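讲稿备注:旧地图上的地名是怎么走样的
2025年10月24日,地方史爱好者聚会,第二场

(先等大家坐好,后排的灯可以关掉一半。第一页停久一点,让人把那四个名字看清楚。)

开场

大家晚上好!今天我想讲的东西特别小,小到一张地图上只占几毫米:地名。准确地说,是地名怎么一次又一次被抄错、听错、译错,最后错的那个反而成了正式的。我自己迷上这件事已经有些年头了,刚开始只是想查一条老路的走向,结果路没查明白,光是路边村子的名字就让我翻了一整个冬天的旧册子。

屏幕上四个名字:Urken、Dunorport、Baptiste、Zaltby。先请大家猜一猜,哪一个的写法从来没有变过。

(停一下,让他们举手。一般选 Baptiste 的最多,因为看着最像人名,最规矩。)

答案等会儿揭晓,先记着自己选的是哪个。

第一部分 耳朵的错

早年测绘的人到一个地方,先找当地人问:这座山叫什么,这条河叫什么。当地人讲方言,测绘员讲另一种话,中间还可能隔着一个翻译。名字进了耳朵,再从笔尖出来,已经过了两道手。

Urken 就是这么来的。当地老人管那片洼地叫的音,开头带一个很轻的喉音,外来的人根本听不出来,于是第一版册子上就没有它。后来换了一个耳朵尖的测绘员,他听出来了,在前面补了个字母 H。再后来印图的人嫌两个写法打架,翻出更早的那本作准,H 又没了。所以我们今天看到的 Urken,是一个丢过一个音、找回来、又丢了一次的名字。我特别喜欢这个例子,每次讲都觉得那个 H 好可怜!

(这里念一遍两种读音。慢一点,第二遍请大家跟着念。上次在二月那场念太快了,没人听出区别。)

做中国地名的朋友对这个一定不陌生。北方很多叫“某各庄”的村子,“各”字一般认为是“家”字的古音留下来的,嘴上没改,纸上换了个字。李各庄就是李家庄,王各庄就是王家庄。嘴比纸保守,这一点我觉得非常迷人,因为我们平时总以为写下来的才牢靠。

还有一类是嫌原来的名字不好听,找个同音或近音的雅字换上去。北京的胡同里这种特别多:狗尾巴胡同成了高义伯胡同,驴市胡同成了礼士胡同。读起来差不多,意思体面了许多。如果只看今天的路牌去推想当年住过什么人物,那就要上当了。

(有人笑就等他们笑完。没人笑也没关系,接着走。)

第二部分 手的错

讲完耳朵讲手。印刷以前,地图是一张一张描的,描图的人多半没去过那个地方,也不认得那些名字,对他来说那就是一串形状。形状相近的字母最容易出事:u 和 n,c 和 e,rn 和 m。

Dunorport 在最早的底稿里是两个词,中间空了一格。描图的人那一行写得太挤,空格没有了。下一个描图的人照着描,就成了一个长词。再下一位觉得这么长的词大概有讲究,干脆把字写得又大又漂亮。一个挤掉的空格,就这么变成了港口的正式名字,现在码头上的牌子也是连着写的。
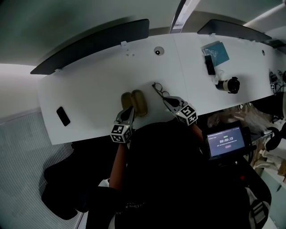 汉字的情形又不一样。汉字抄错,常常错在偏旁上。三点水丢一点成两点水,土字旁写成王字旁,提手旁和木字旁在行书里几乎分不开。碰上生僻的地名用字更麻烦,抄的人认不得,就挑一个长得像的熟字顶上。后人拿着熟字去解释来历,往往能编出一段很动听的故事,有仙人,有皇帝路过,有一口井。

我的经验是,地名故事讲得越圆,越要回头查一查字。故事里有皇帝的,查两遍。

(翻到对照表那一页。表里一共532条,不要逐条讲!只讲标黄的5条。)

这张表是我把几本旧册子里同一个地点的不同写法并排放在一起做的。532条看着吓人,做起来其实很上瘾,因为做到后面,你会慢慢认得出抄写人的脾气。有一位特别爱省笔画,凡是双写的字母到他手里都成单的。另一位正相反,看见单的就想给人家补一个。Zaltby 末尾那个 by,有的册子写成 bye,就是这后一位的手笔。我不知道他叫什么,但是对他已经有点感情了。

第三部分 好心的错

第三类我放在最后讲,因为最难分辨,就是有人好心把名字“改对”了。

Baptiste 最典型。这个小地方原来的名字,当地人自己也讲不清意思。来了一位有学问的编图人,一看拼法,断定是某个圣徒名字的讹写,于是大笔一挥给它正了名。从那以后所有地图都照他的来。过了两代人,村里盖了新礼堂,也用了这个名字,墙上还画了圣徒像。你现在去问,人家会很认真地告诉你,村子自古就叫这个。

所以刚才选 Baptiste 的朋友,很抱歉,它是四个里面改得最彻底的一个!

(等一下反应,然后公布答案。)

真正的答案是:一个都没有。四个名字全都变过。请不要怪我,我第一次做这个题也选了 Baptiste。

这里想多说几句。很多人听到这儿会问,那是不是该把名字改回去?我的看法是大可不必。一个名字错了几代人,住在那里的人用它寄信,用它登记孩子的出生,用它跟邻村吵架,它就已经是真的了。我们要做的是把旧的写法留住,注在旁边,让后来查路、查地契、查族谱的人能接得上。新名照用,旧名别丢。

第四部分 自己动手

最后20分钟留给大家自己试。(发材料。每桌一份,三个年代的同一块地方,复印件的边角不太清楚,提前打招呼。)

做法很简单。先找河,河的位置挪得少,靠河把三张图对齐。对齐以后挑一个村子,把三张图上的名字抄在一行里。抄的时候请照着原样抄,哪怕你一眼就看出它写错了。我知道手会痒!忍住。然后把三个写法大声念出来,念着一样的,多半是手换了字;念着不一样、看着却很像的,多半是描图描走了形;念着不一样、看着也不一样的,先别急着下结论,可能是改过名,也可能根本就是两个村。

两个村这种情况比想象中多。发大水以后整村搬到高处,名字带走了,原址后来又住进别的人,另起一个名。图上看着是改名,其实是搬家。碰到这种,县志里的水灾那一卷最有用,比地理那一卷还有用。

(巡一圈,看看靠窗那桌,上次那个位置光线差。如果有人带了自己老家的地图来,一定请他讲两句,往往是全场最好听的部分。)

备用问题,冷场时用

一、你老家的地名,长辈的读法和路牌的写法一样吗?不一样的话,差在哪个音?

二、族谱里的旧地名在今天的地图上找不到,先查什么?(答:先查同音字,再查行政区划合并的年份,最后才考虑是抄错了。顺序别颠倒,很多人一上来就说古人写错字,冤枉人家。)

三、电子地图会不会让这种错误消失?(这题可以放开聊。我自己的感觉是错法变了,现在多是一个人录错,所有地方同时跟着错,改起来倒也快。只是过去的错会留下一串脚印,能顺着找回去,现在改掉就改掉了,旧版本在哪儿都不好找。)

提醒自己

Urken 的两种读音再练一遍。

对照表那页字太小,投出来之前放大。

讲到 Dunorport 的时候别拐到灯塔上去,上次拐过去就没回来。

材料用完收回来,下个月另一场还要用。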